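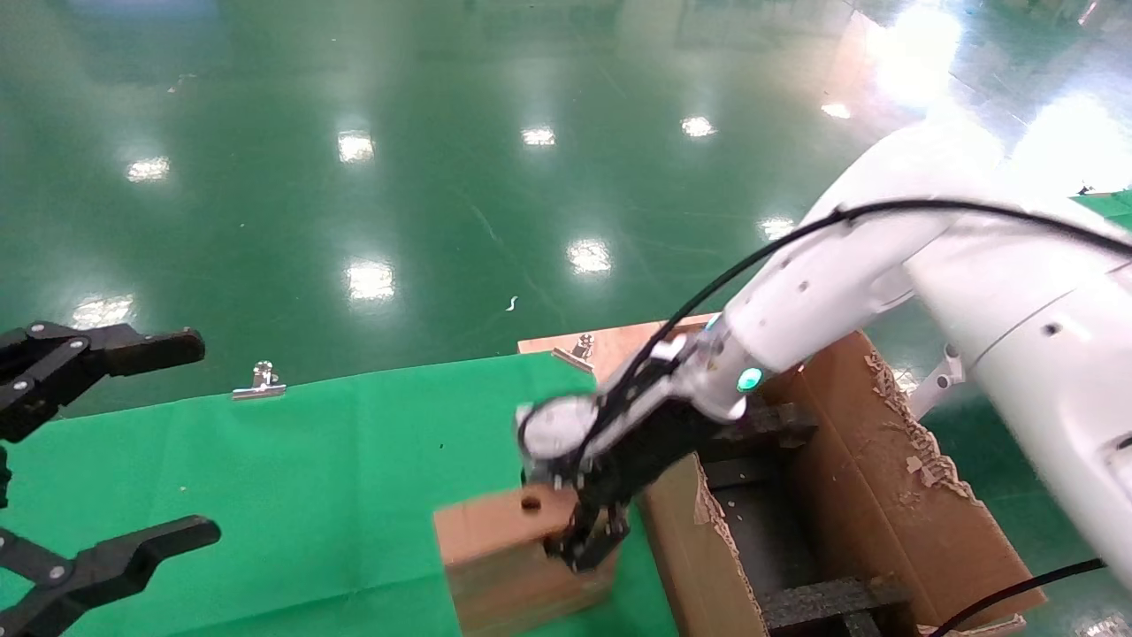

Pastano puts robot arms on the returns benches at Cindetham, and here's what it means for the rest of us

For release: July

I run the returns floor at Pastano's Cindetham warehouse, and I've been asked to write this one myself instead of leaving it to head office. So apologies in advance to any journalists who like their press releases short and full of long words. You'll get the facts, but you'll get them my way.

The news is this. Pastano has signed an agreement with Kevano, the automation firm, to bring robot arms into the box handling side of our returns work. The first bench has been up and going on our floor through a trial, and the full set of 6 will be in place by the autumn. It's the biggest change to how we work since I started, and I've been here long enough to remember when the whole job was done with a marker pen and a trolley with one bad wheel.

For anyone who doesn't know us, Pastano takes in returned goods on behalf of small online shops. People send back the lamp that was too big, the shoes that pinched, the phone case for the wrong phone. It all lands with us, and somebody has to get each thing out of its packaging, check it, decide where it goes next and deal with the box. On a normal day that's 600 parcels through Cindetham. After Christmas I couldn't tell you, I've usually stopped looking at the screen by then.

The part we've given to the arms is the cardboard. Picking up a small box, turning it, setting it down the right way round, moving it clear of the bigger one it came in. It sounds like nothing, doesn't it? But boxes come back to us in a terrible state. They've been ripped open on doorsteps, taped up again, sat on in vans. No two tear the same way, and a machine that only knows how to handle a nice crisp new carton would be no use to us at all. That was my first question to Kevano when they came to see us, and I was quite rude about it. They took a pallet of our worst boxes away with them, which I thought was a good sign.

The arms work at an ordinary table with a cloth clipped over it. I'd expected some enormous cage in the middle of my floor, and what we got was a bench much like the ones we had before. We went with a green cloth in the end, after a long argument over colours that I won't drag you through.

Now, the bit everyone asks me about. Jobs.

There are 12 of us on returns at Cindetham and there will still be 12 of us when the last bench goes in. That's written into the plan, and I wouldn't have put my name forward to write this if it weren't. Pastano has agreed that nobody on the returns team will lose their post or have their hours cut through this project. What changes is what we do with the day. Each of us will spend fewer hours lifting and flattening, and more on checking, grading and talking to the shops whose goods we look after. Four people on the team have already done their training on the new benches and the rest will follow over the summer, in paid time.

I'll be straight with you, I wasn't keen at the start. I don't think many of us were! We had a meeting in the canteen before anything was signed and it went on well past the end of the shift. People were worried about being watched, about being timed against a machine, about who'd get the blame when something got dropped. Some good came out of that evening. We agreed that the benches won't be used to measure how fast any one person works. We agreed that anybody on the team can stop an arm, at any time, without asking a supervisor first. And we agreed the radio stays on, which wasn't really in doubt, but somebody wanted it in the minutes and so it is.

What won me round was my wrists. Anyone who has broken down cardboard for a living will know exactly what I mean - you get a sort of ache across the base of the thumb that you take home with you, and then there are the paper cuts. During the trial I did a fortnight alongside the first bench, and I noticed I was opening jars again of an evening. That isn't a scientific finding and Kevano haven't asked me to say it. It's just what I noticed.

It hasn't all been smooth. The arms are slower than a person at quite a few things, and they can get in a muddle with loose tape. Flimsy lids are a nuisance too. We've got a list on the wall of everything that goes wrong, and Kevano's people go through it with us each week and tell us which ones they can fix and which ones they can't yet. I like that they'll say "can't yet" out loud.

We've also been working with Hennessy, who run the training for us. They've put together a short course for people who've never been near this sort of kit, which was every one of us. There's very little maths in it, you'll be glad to hear. Mostly it's how to set a bench up for the day, how to tell when an arm is struggling, and how to step in safely. Hennessy will be opening the same course to people outside the company later in the year, with 200 places to begin with, and anyone living in or near Cindetham can put their name down for one free of charge.

If you'd like to come and see the benches, please do. We're holding a morning visit for local press and for the shops we work with, starting at 10am, with tea and something to eat in the canteen afterwards. Flat shoes, please, and you'll be lent a hi-vis at the door. You're welcome to talk to anyone on the team, and I've told them all they can say what they like.

Notes for editors

Pastano handles returned goods for small online retailers from its warehouse in Cindetham.

Kevano supplies and looks after the robot arms used on the returns benches.

Hennessy provides staff training for the project.

To book a place on the press visit, or to ask about the training course, contact the returns office at Pastano, Cindetham, and mark your message "benches".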